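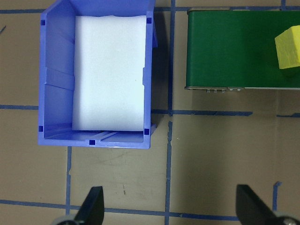 The Robot That Learns From Its Own Wrist

Give a robot arm a foam cube, a conveyor belt and a blue bin, and you have one of the oldest chores in automation. Pick the thing up, put it in the box. So why was I standing in a lab in Lamstead at 6 in the morning, grinning at a piece of foam?

Because of how the arm at Tolley Robotics had learned to do it. There's no camera on the ceiling and no map of the table stored in a computer somewhere. The arm works from one small camera at its wrist, so all it ever gets is what lies past the tips of its own two black fingers: a bin, a stretch of green belt, a lot of blue tape on a scuffed tan board. When the arm moves, the whole view moves with it.

The method is called Trerex, and it grew out of an earlier project at the Vávra Institute. People steer the arm by hand through the job, over and over, while the camera records. The Lamstead group collected 3000 of these runs. Then comes the part I love (and made them explain to me twice). The software cuts every run into short pieces and learns each piece backward, starting from the finish. First it learns what the last moment before letting go looks like. Then the moment before that. By the time it gets to the start of the job, it already knows where it's headed!

That ordering pays off when things go wrong. Older versions would drift a little to one side, see a view they had never met in training and freeze up. Trerex drifts too, but it looks for the nearest moment it recognizes and carries on from there. I watched it close its fingers on thin air, back up, and come in again lower. It took three tries and it got the cube.

The team then ran a tougher test, with the bin moved to a new square of the tape grid before each attempt. With the old training order, the arm finished 6 of 50 attempts. With the new one it finished 41, using the same recordings and the same hardware. A change in the order of the lessons did all of that.

There are limits, and the group is open about them. Strong shadows beside the bin can still throw it off, and so can a cube sitting far out along the belt, where the camera catches only part of it. Training takes 3 days. Soft foam is also very forgiving stuff to grab, and glass jars are a different story. Those tests begin in October, and I've already asked to come back.

Reader comments

beltdriven: Great read. Did they try it with the conveyor running, or only stopped?

mk_oregon: Learning it backward is how my piano teacher had me memorize pieces. Last page first. Works on people too!

Pallet Jack: 41 out of 50 wouldn't last a shift where I work, but 6 to 41 on the same data is a heck of a jump.

Search this site Enter keyword Go

Contact us | Copyright, all rights reserved | Back to top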